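About Zornero

Zornero is an evening school for adults in Sestbridge. We teach bookkeeping, payroll and office skills to people who work during the day, and we have done so since Geert Geerts ran the first course in two rented rooms over a shoe shop on Mill Lane. He had kept the books for a timber merchant and thought that most of what he knew could be taught in a winter. The first group sat its exam in February and most of them passed.

We moved to our present building on Station Road when the rooms became too small. There are four classrooms, a reading room and a kitchen where students can heat up food before class. Many people come straight from work, so the doors open an hour before the first lesson.

Classes have no more than 20 students. We have kept to that limit even in years when the waiting list was long, and we add a second group when there are enough names for one. Last year 239 people took a full course with us and 1,079 came to one of the short evening sessions on tax returns, pensions or spreadsheets. In all, 3,673 people have finished a full course at Zornero.

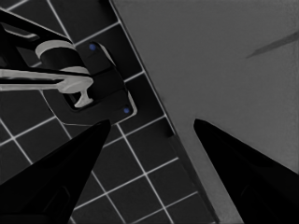
The full bookkeeping course runs from September to June, two evenings a week. It starts with paper ledgers and moves to software after the autumn break. Some students find this slow, and a few say so every year. Our teachers still prefer it – a mistake in a paper ledger is easier to find, and you learn where to look. Payroll is a separate course of 12 weeks and can be taken on its own.

Josefien Van Wijk has been head of the school for six years and teaches the second half of the bookkeeping course. Dirk Timmermans teaches payroll. Veerle Mertens looks after the short sessions and the summer programme, and Jasper Maes runs the office, where you can ask about fees, dates and missed lessons. Geert no longer teaches but still marks the mock exams.

Fees are paid per term. If your employer is paying, we can invoice them directly. Van Dijk and Jernent both send staff to us each year, and we hold a daytime group at Jernent for people on late shifts. There is a reduced fee for anyone out of work, and you don't need to have passed any exams to join. We ask for a short talk with one of the teachers before you sign up for a full course, mainly to check that the level is right.

The office is open from 2 pm to 8 pm in term time. Parking behind the building is free after six.

Page last updated 25/04/2018

Recent items
Summer programme: dates and fees
Payroll course – places left for September
Changes to the reading room hours
Mock exam results now at the office
Daytime group at Jernent: new start time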